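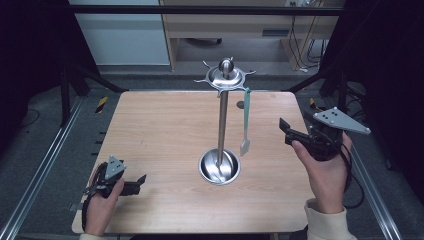
28 July 2021
Notebook, student project, utensil hanging task

Worked on the hanging task with the hand-held grippers all day. The task is the same as in the proposal: take a utensil off the stand, put it down on the table, pick it up again, hang it back on a hook. Liên Bạch did most of the demonstrations. I ran the recording and kept the log.

Started by charging everything and checking that both grippers open all the way. Left one was stiff. Backed off the pivot screw a quarter turn and it was fine after that. Right one no change.

Calibration took longer than it should have. The tracker kept losing the left marker plate whenever Liên turned her wrist in toward her body. We tried moving her chair back and that helped a little. What helped more was asking her to keep the elbow out and come at the stand from the side. She says it feels odd but she got used to it. Should go in the instructions for the other students, who will all do it the natural way first and lose the track.

Cables: route them down the outside of the wrist, with enough slack for a full turn of the hand. With less slack the cable pulls on the gripper just when you are trying to line up with a hook.

Morning set was 15 demonstrations with the spatula. Threw out 3. Two were lost tracking, one was a drop where the handle hit the base of the stand and the whole stand moved. We agreed that a moved stand means the run is out, even if the hang works in the end, because the start position in the log is then wrong.

The hang itself is the hard part. The hooks point up and out, so the handle has to come in above the hook and then down. Liên's good runs all have a short stop above the hook before she lowers. The bad ones go straight in and push the head of the stand sideways. I would like everyone to make that stop. It costs a second and should make the data easier to learn from. Kivuditz's write-up from last October does it without the stop, but they had the stand bolted down.

After lunch went through the wrist camera video.
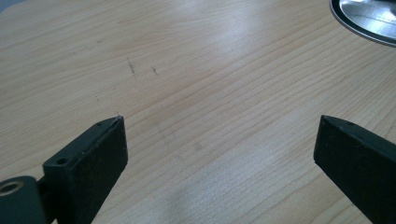
Glare is still the main problem. When the gripper is low the tabletop goes nearly white farther back, and the grain washes out with it. Polished metal on a shiny table doesn't help. The Pladstead lamp can be turned down but then the fingertips get too dark on the inside faces, and we need those to see contact. Options are a matte cloth on the table or moving the lamp. Liên prefers the cloth. I am worried it will slide when someone picks up off it. Will try both.

The dark marks on the tabletop show up sharp in the video. Leave them alone for now. If we clean the table halfway through the set, the first half and the second half won't match. Same goes for wiping it down between sessions. Dust on the fingers can come off, do that with the dry brush before each block.

Tăng gave us 4000 as the cap on episodes for the shared drive, all teams together, so there is no point keeping the bad ones. I deleted the 3 from this morning after copying the notes.

To do:
Print new finger pads, the Skunano filament if there is any left.
Test cloth against moved lamp, 4 runs each, same person.
Write the page on elbow position and cable slack.
Ask Tăng if the second team can use our calibration file or has to make its own.

Grippers are back on the charger. Stand left where it was on the table, please don't move it.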